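Gesbridge Neighbors Help Board
Kitchen & Household

Plastic cups: is the color code worth the trouble?

Posted by Farah Sopacua, 3/23/23
27 replies hidden, showing the most helpful

My sister-in-law swears by giving every kid in the house one cup in one color, and the kid drinks out of that cup all day and rinses it. She says it cut her dishwasher runs in half. I have my doubts about the half. I also have my doubts about anything that depends on an 8 year old rinsing something.

But I was running the machine twice a day in January and most of what was in the top rack was cups with an inch of water in them, so I gave in and bought a set of plain plastic ones from Drolton. No handles, no lids, no cartoon on the side. The listing called them "stackable, stain resistant and family tough," and I would like to know who tested them for family toughness.

What I want to know from people who have lived with this kind of cup for more than a month:

Do the colors hold up, or does everything go the same sad chalky shade?

Do they keep the taste of whatever was in them? My old ones (a different brand, Jutia) smelled like orange drink until the day I threw them out.

And does the one-cup-per-kid thing work in a real house, or does it work for a week?

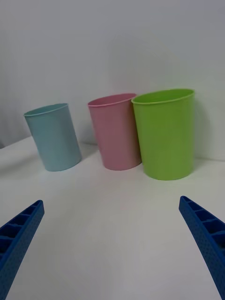

Blue, pink and green, one per kid.

The green is the one they will all want, I can tell you that now. The pink is more of a dusty rose than the bright pink I thought I was getting. I don't mind it, but if you are matching them to something, don't go by the listing.

I have kept the receipt. Please don't tell me to switch to glass, we have a tile floor.

GovindasamyMom2

We have done the color thing for over two years with three kids. It works, with some limits.

It works for water. It falls apart the minute there is milk, because a milk cup has to be washed right away and then the kid has no cup, so he gets another one, and by dinner you are back where you started. What we do is water only in the colored cup, and milk goes in whatever is in the cupboard. Half the dishwasher runs? No. I would say we skip one every few days. Your sister-in-law may have been running hers half empty to begin with.

On the smell, I don't believe any plastic cup that claims it won't hold a smell. Ours are fine because they have only ever had water in them. One went to a birthday party full of fruit punch and it has never been the same. I tried baking soda and water overnight, which helped a little. I tried lemon, and then it smelled like punch and lemon.

Put them on the top rack. Mine were sold as dishwasher safe and the one that fell to the bottom came out with a rim that isn't round anymore. It still holds water but it rocks.

About who gets the green: let them draw for it once and write the result on a piece of paper on the fridge. If you let them trade, you will be settling trades every morning.

tile_floor_too

just buy paper cups

R. from Jutia Street

My mother had a set of colored tumblers she bought in 1970 and two of them are still in my cupboard, so yes, some plastic lasts. I would not count on new ones doing the same. Hers are heavy, and most of what I pick up in the stores now weighs next to nothing.

As for fading, I have had light colors and bright colors go through the same dishwasher. The bright ones were where I noticed it, mainly because there was more color to lose. The pale ones may have faded just as much and I couldn't tell. Strong detergent seemed to speed it up, though I never tested that properly and I'd be careful with anyone who says they have. If the color matters to you, wash them by hand. If you are buying them to save on washing, that sort of defeats the purpose.

One thing I would check before you throw out the receipt – stack them wet and leave them overnight. A lot of these straight-sided, slightly tapered cups grab onto each other and you end up standing at the sink twisting. If they stick on the first night they will stick forever. Mine went back to the store over that.

I read the 1163 reviews on a similar set once, or enough of them, and nearly every one was written the day the box came. Nobody goes back a year later to say the green one turned yellow. I'd wait and see how yours look in the summer.

Farah Sopacua

Thanks. Water only makes sense and I will try the wet stacking tonight. I'm not sold on the fridge paper but I will put one up. Paper cups, no.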